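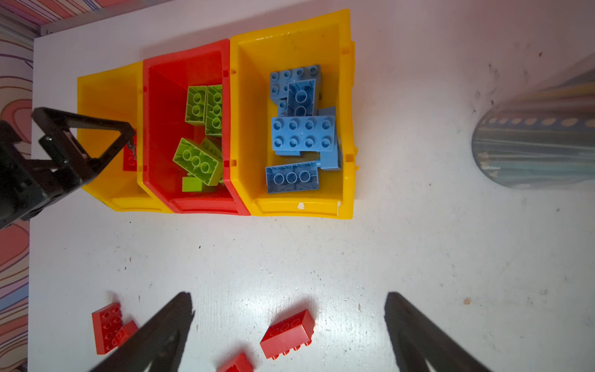
Thanks so much for the long reply on Enier's grasp ranking, and sorry for being slow to get back to you all. I spent most of the weekend on it and I think you're on to something. Look at the green bricks in the red bin – some are on their sides, one big one is tilted with its studs up – and the depth-only scorer treats every one of those surfaces as the same sort of flat patch. I've put the normals back in with a weight of 3, and the ranking looks a good deal more sensible to me.

On Sunday, November 17, 2024, the Plendmont list wrote:
> Does the ranker still drop candidates when two
> bricks touch? We had 14 rejected in one run, all
> with a neighbour closer than the finger width.

Yes, it does, I'm afraid. 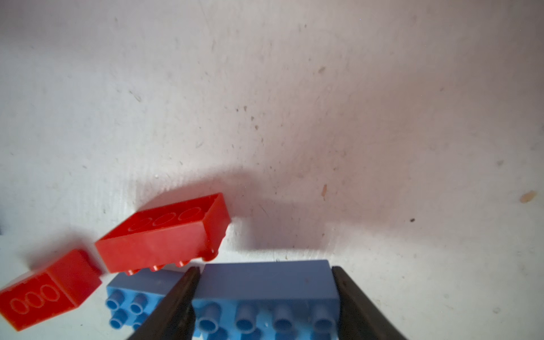
The neighbour check runs before the collision check, so anything touching gets thrown out even when the fingers would clear it easily. My branch swaps the two around, and planning now takes 40 ms longer per cycle, which I can happily live with. If anybody is running the Ngcobo planner I'd love to hear how it behaves there, as I only have the one set-up to try it on.
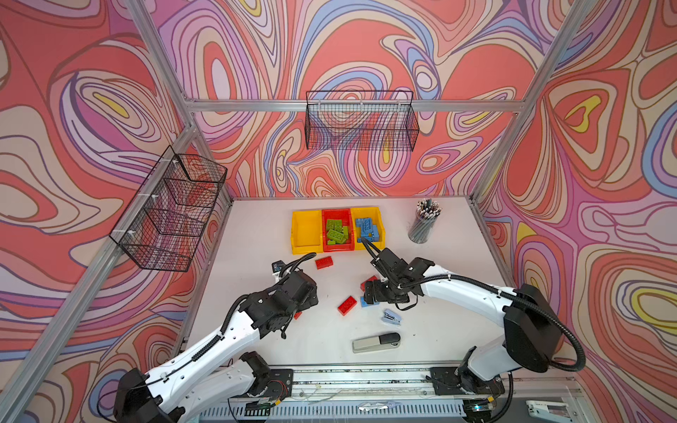
Both arms over the table, bins along the back.

I'll tidy up the branch and post the patch this week.

Cheers from Draltutstead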